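Custom Printed Lanyards and Name Badges — Frequently Asked Questions

What artwork formats do you accept?
Vector files are preferred: PDF, AI, EPS or SVG, with all fonts converted to outlines. Raster files (TIFF, PNG) are accepted if they are supplied at final print size. Files placed in word-processing documents are returned for resupply.

What colour mode should I use?
CMYK for dye-sublimated lanyards and printed badges. Spot colours are available on screen-printed lanyards only. RGB files are converted on import, and saturated blues and greens will shift. A conversion made by us is treated as approved once the proof is signed off.

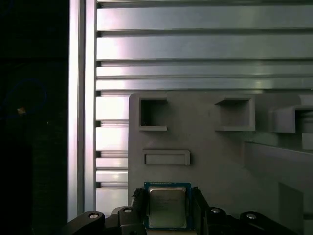 Melaniia Koval

What is the difference between screen printing and dye sublimation?
Screen printing lays ink on the surface of a dyed polyester ribbon. It suits one or two flat colours and gives a slightly raised finish. Dye sublimation transfers the artwork into a white ribbon under heat and pressure, so gradients and photographic detail can be reproduced. Fine reversed text holds better in sublimation. Metallic effects cannot be sublimated.

Which ribbon should I choose?
Nillby is the standard flat weave and the default on the order form. Prudex is a heavier ribbed ribbon intended for daily wear; the rib breaks up small type, so keep the design to a logo and large lettering. Both can be fitted with a safety breakaway at the neck. Breakaways are fitted as standard on orders for schools.

How long is a finished lanyard?
The drop is 90 cm of ribbon folded to a loop, excluding the clip. Other lengths are made to order and need a new template, which we supply on request.

Can each badge carry a different name?
Yes. Supply a spreadsheet with one row per badge and one column per field. Names are printed exactly as typed, including capitals and trailing spaces. Accented characters are supported — save the file with UTF-8 encoding or they may be replaced on import. Single orders can contain up to 200 variable records; larger lists are split into separate jobs and invoiced together.

Will I see a proof?
A PDF proof is emailed for every new design. Production does not begin until it is approved in writing. Two rounds of changes are included in the set-up charge. Physical samples are available at cost, and their colour takes precedence over the on-screen proof.

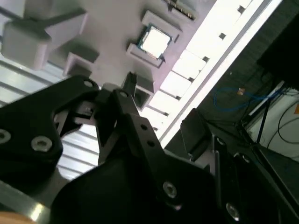

Processor and board, close view.

Do you keep my artwork on file?
Approved artwork is archived against your account number. Quote the previous job number when reordering. If the ribbon stock has changed since the last run, a new proof is issued at no charge.

Can I cancel an order?
Orders may be cancelled without charge before proof approval. After approval, set-up and any materials already cut are payable. Personalised items cannot be returned unless faulty.

Do you deliver in December?
Yes, but cut-off times are brought forward. The current schedule is shown at checkout.

Who do I contact about a fault?
Send the job number and a description of the defect to Sanaa Zerouali in production. Keep all affected items until the claim has been assessed.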